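Lunska Owners' Board > Maintenance and Repairs > Weeping portlight, tried everything (nearly)

tillerhead
Mon 11 July

Right, the forward portlight on the port side has been dripping on my pillow since January and I have finally had a proper go at it! She's a Lunska 27 we keep at Zornham, up the river past the fuel berth. I took the inner ring off on Saturday, cleaned out what looked like three different owners' worth of sealant, and bedded it all back down with Tidix. Did the hose test last night and it's better but there's still a bead of water creeping along the bottom edge after a few minutes. Before I pull it all out again, has anyone on here got one of these to stay dry? I'm loving the work, I just want to sleep with a dry ear.

mudberth_moll
Lovely boats, those. We had ours for years and I cried when she went. My money says the water isn't coming in at the portlight at all. Ours came in at the stanchion base above, ran along inside the deck moulding and popped out at the window. Put the hose ONLY on the stanchion for ten minutes, keep it well off the glass, and go and sit below with a torch.

grp_gordon
Disagree with Moll, with respect. If it's a bead along the bottom edge it's the bottom edge. Did you do the screws up tight straight away? Everyone does. You squeeze all the goo out and you're left with nothing in there. Nip them up, leave it a couple of days, then go round again.

tillerhead
Gordon, guilty as charged. I did them up until they squeaked. Moll, I'll do the stanchion test as well because I like an excuse to sit below with a torch and a biscuit.

Emiliano Cuautle
Hello from the other end of the pontoon, I think I've seen you with the hose! I did all 6 of mine last spring and had the same trouble with just one. The frame was slightly bowed. You can check by laying it face down on a piece of glass and trying to slide a bit of paper under it. Mine took 2 sheets in the middle. I ended up getting a new frame from Chantharasri, they do the old pattern, 117 quid with the screws. Painful, but it has been bone dry through some really filthy weather and I grin every time it rains.

grp_gordon
117! For one frame! You can flatten a bowed one with a block of wood, some clamps and patience.

Emiliano Cuautle
You can, and I tried, and I cracked it. So it was 117 plus a lot of swearing.

fenderbender
I was quoted 155 for the same thing by a yard that shall remain nameless, fitting not included, so that sounds all right to me. Also has anyone said butyl tape yet? Butyl tape. It stays soft for ages and you can get the thing off again without taking half the cabin side with it. I've gone completely over to it for everything above the waterline.

mudberth_moll
Butyl is good under deck fittings but I wouldn't use it on those plastic frames, there isn't enough pressure to squash it. Ours oozed down the side all summer and picked up every hair off the dog.

fenderbender
Warm it first! Leave the roll on the cooker top while you're having your tea (not with the cooker on). Makes all the difference.

tillerhead
Update, and I'm very pleased with myself. Stanchion test done, twenty minutes with the hose, not a drop. Sorry Moll. Then took the frame off again and did the paper trick, and there's a gap along the bottom you could post a letter through – so Emiliano wins, and Gordon gets half a point for the edge.
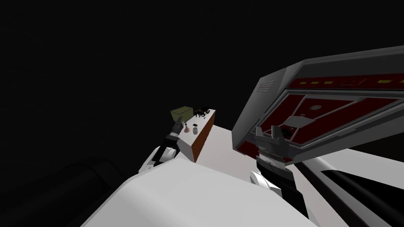 I'm going to try Gordon's clamps first, very gently, over a week or so, a quarter turn each evening after work. If it cracks I'll order the new one and nobody is allowed to say anything. Meanwhile there's a square of ply taped over the hole and it's the driest that bunk has been all year.

mudberth_moll
No apology needed, I'm delighted for you. Still rebed that stanchion before winter though. They all go in the end.

grp_gordon
Half a point?? Warm the frame in a bowl of hot water before you clamp it. Hot from the tap, not the kettle.

Emiliano Cuautle
Good luck with it! I've got a spare set of little clamps in the cockpit locker if you want them, just knock on the hull. And keep the old screws, the new ones are a bit long and I had to trim mine.

tillerhead
Yes please to the clamps, I'll come along tomorrow after the tide's turned.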